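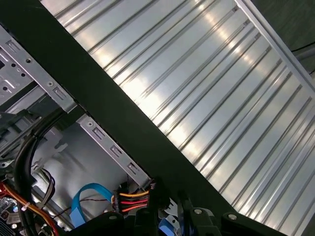 Inside one of the towers, down by the drive cage cables.

Thread: Rebuild bench is going to robot arms, what happens to the rest of us

zotside_late
I'm on the rebuild side at a refurb shop. Office desktops come in, we strip them, test the parts, put them back together and they go out again. Management started moving the drive, memory and CPU steps over to arms in March. There are 41 of us on the floor. They say no layoffs, but the job I was hired for is going away a piece at a time. Anybody been through this?

dilier
We did it at my last place. No layoffs there either, but when people quit they weren't replaced. Ask what happens to open positions. That's the number to watch.

Wirnari
I'm going to disagree with the gloom. I did drives by hand for years and my wrists are shot. Last year our bench did 1,685 towers and every one had the same clips in the same spots. If an arm wants that job it can have it. 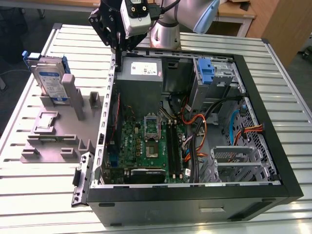

What I do now is load parts, watch the run and fix what goes wrong. Pay is the same. I go home less sore and more bored, and I'd still take that trade.

dilier
Pay is the same so far. Did they change your title?

Wirnari
Yes. "Cell attendant." I didn't love it.

zotside_late
We got "cell operator" on ours. The old tech grade had a step raise after two years and nobody can tell me if the new one does.
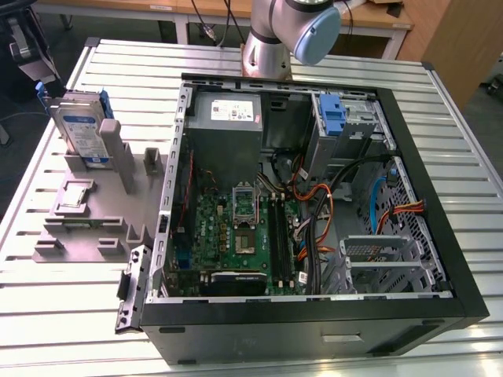

Tower on its side, side panel off, parts in the gray fixture to the left.

zaugg_bench
Get that in writing. Ours lost the step and it took most of a year to get it back. Also ask who gets written up when a part is damaged. We had a bent socket pin charged to the person on shift, and that person hadn't touched the board.

Wirnari
That one I agree with. Same thing nearly happened here.

dilier
What's the quota? Ours went up as soon as the arms were in.

zotside_late
They want 600 a month out of the cell by summer. By hand our bench was doing 100 a week on a good week, so it's a big jump, and the number was set before anyone asked how long setup takes.
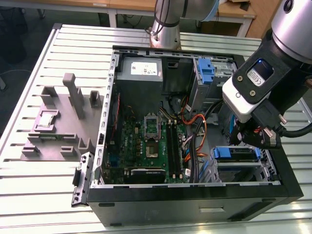 Setup is the part that gets left out of every meeting. Somebody still has to put each piece where the arm expects it, and that time isn't in the quota. The processor goes in its square pocket on the fixture, and if it's in there crooked you find out later. Then you have the wiring. A bundle of orange, yellow, red and black runs right down toward the drive area, where the gripper fingers have to go, and cables never sit the same in two towers. I spend more time looking at wires than I ever did with a screwdriver in my hand.

zaugg_bench
Log it. Write down your setup minutes every shift for a month and bring that to the quota meeting. It worked for us -- they didn't drop the number much but they added a person.

Wirnari
Or they see the minutes and decide to automate the setup too.

zaugg_bench
They'll look at that whether you log it or not.

zotside_late
Going to start a log tonight. I'll ask about the step raise and the open positions at the same time and post what they say.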